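Chapter 7
What a Bitrate Tells You, and What It Doesn't

Before you begin

By the end of this chapter you should be able to explain what a lossy encoder removes from a recording, read the technical line attached to a music file without being taken in by it, and set up a listening comparison that a stubborn friend would accept. You will need the decibel scale from Chapter 2 and the section on sampling in Chapter 4. Students who skipped sampling should go back to it now.

7.1 A number on the label

Anyone who has collected digital music knows the little string of letters and figures after an album title. It gives a format and a number, and the number is offered as a grade. Bigger is better, the reader is meant to think, and a sensible person picks the biggest one going.

I have doubts about this, and I would like you to have them too. A bitrate is a measure of how much data the file spends on each second of sound. It says how large the container is. Whether the container was filled with anything worth hearing is a separate matter, and the label is silent on it. A worn cassette dubbed from a radio broadcast can be encoded at the highest setting the software allows, and the result will be a very faithful account of tape hiss.

Worse, a file can be re-encoded upward. Take a small, badly compressed file, open it in any free editor, and export it at a higher rate. The new file is larger, the label is more impressive, and nothing has been put back. When the fictional-sounding claims of a download page meet your own ears, your ears should at least get a vote.

Consider the Nedholm archive, a private collection of 1,268 live recordings that changed hands several times before anyone looked closely at it. Every file carried the same proud figure in its title. Paredes, the small mastering studio hired to catalogue the lot, ran a spectrum analysis on each one and found a great many with a hard ceiling in the upper frequencies, the usual mark of an earlier and meaner encoding. The labels had been typed in good faith. They had also been copied from one owner to the next without a single check.
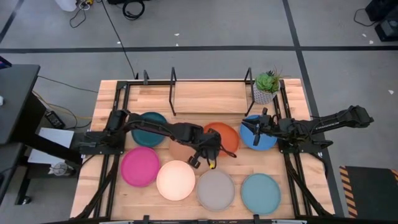
Names are a large part of the trouble, and "quality" is the worst of them. In everyday speech the word covers the performance, the microphone placement, the mastering, the condition of the source, the encoder and the loudspeaker in your living room. These vary separately, and a fault in one is not repaired by spending more on another. It helps to treat them as you would the round plates on that striped wooden tabletop, where the bright orange one and the medium blue one are plainly two plates and could be picked out by colour alone. Sound offers no such courtesy. A dull cymbal may be a dull microphone, a tired tape or a careless encoder, and by the time it reaches you the causes are stacked on top of each other.

7.2 What the encoder throws away

A lossy encoder works from a model of human hearing. Loud sounds hide quieter ones close to them in pitch, and to a lesser degree quieter ones close to them in time. This is called masking. The encoder estimates what is masked and describes those parts coarsely or drops them altogether.

The model is a good one, but it was built from averages, and it's fair to ask whose. Listeners differ, and so do rooms. Applause, harpsichord and castanets are notoriously awkward to encode, and a setting that is perfectly fine for a spoken lecture may smear a handclap.

None of this licenses the opposite superstition. The Flonov player was sold for nearly 3,000 dollars on the promise that it would "restore the missing layers" of compressed music. It applied a gentle treble boost. Plenty of owners reported hearing new detail, and I don't think they were lying. People who have just paid for an improvement tend to hear one, which is why section 7.4 deals with blind testing before we say a word about equipment.

7.3 A first exercise

Choose a recording you know well and have in an uncompressed format. Make 3 compressed copies at different bitrates. Match their loudness carefully, as even a slight difference will be heard as a difference in quality. Select a passage of 30 seconds with some applause or percussion in it.

Write down, before listening, which copies you expect to be able to tell from the original. Keep the note. You will need it when we come to the Zevico listening trials in section 7.5, whose participants were asked for the same prediction and were, on the whole, far too sure of themselves.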